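The Quiet Hour at Station Two

Before the first cartons are handled at the Prydderch packing room, the robot arm at station two spends most of an hour doing very little. It closes its gripper, waits, opens it again and moves a short distance above the table. To a visitor it looks like idling. To the people responsible for the arm, it is the part of the day on which the rest depends.

Prydderch packs small household goods for independent shops, many of them in flat cardboard. The work is varied, the batches are short, and for years it was done entirely by hand. The arm was supplied by Amitz, a regional integrator, and was commissioned in March after a trial that ran longer than either party had planned. It now shares the room with a packing team, who bring it work and take over when an item is unsuitable.

Responsibility for its daily condition rests with Mark Anthony Magbanua, the site's maintenance supervisor. He keeps the log in a bound book beside the controller, and a second copy is entered on the office system at the end of each shift. The book is at cycle 1,879 of the present set of finger pads, and he can turn back to any morning and find the closing position recorded to the second decimal place.

The procedure begins with power on and the arm at its rest position. After 15 minutes of slow movement to bring the joints to working temperature, the gripper is lowered over the table and closed with nothing between the fingers. The controller records where they meet. If the figure has moved since the previous day, the pads are inspected before anything else is attempted, as a worn pad and a loose mounting screw can produce much the same reading.

The wrist camera is checked next. Its cover is wiped with a dry cloth, and a picture is taken with the fingers shut, so that the outline of the closed gripper can be compared with the one held on file. A camera that has shifted on its bracket by even a small amount will show that outline in a different place. The bracket screws are then tested by hand, and a line of paint across each head shows whether it has turned.

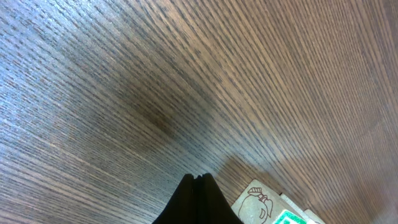

Prydderch received a number of letters when an account of the installation appeared in the trade newsletter Drindex, and one correspondent, writing from Cuma, argued that a wooden table was a poor choice under any camera-guided arm, that its grain would be mistaken for the edge of a carton sooner or later, and that a plain grey mat would save a good deal of trouble.

Mr. Magbanua accepts part of the argument. Grain does produce false edges, and in the early weeks the arm made several attempts to pick up nothing at all. A mat was tried. It crept under repeated contact, and its corners lifted, which caused the height reading to drift in a way that was harder to trace than the original fault. The mat was withdrawn, and Amitz adjusted the software to disregard fine parallel lines below a set thickness.

Light has proved a more stubborn matter. Wood takes on a different colour according to the angle from which it is lit, and a cool reflection along one side of a table can be enough to lower the contrast of whatever is placed there. The lamps over station two were moved twice. A blind was fitted to the nearest window, and the log now includes a column for its position.

Kraft cardboard brings difficulties of its own. It is close in tone to many table finishes, its corners soften with handling, and a loose flap can be read as a separate object. Operators have been asked to set packages down with the flap pressed flat. Printed drawings and coloured labels are generally helpful, as they give the camera something definite to find, but a supplier's change of artwork must be reported to maintenance before the batch is released.

The final step is a test run of 28 picks with sample cartons. The site's standard is that 95 per cent must be lifted cleanly at the first attempt. Should the run fall short, the gripper is reopened, the pads are cleaned with a damp cloth and dried, and the run is repeated once. A second poor result means that the station remains closed and the work returns to the hand benches for the morning.

Closures were frequent at first and are now uncommon, although the pads continue to wear faster than the supplier's literature had led the company to expect. Amitz has offered a harder compound. Mr. Magbanua has fitted a trial pair to the spare gripper and intends to keep separate pages for it in the book – the harder material may last longer, but it may also mark printed board, and the shops have been particular about that.

The spare will go onto the arm when the present pads are retired. Until then the morning check continues as written, and the team brings the first cartons across at half past eight.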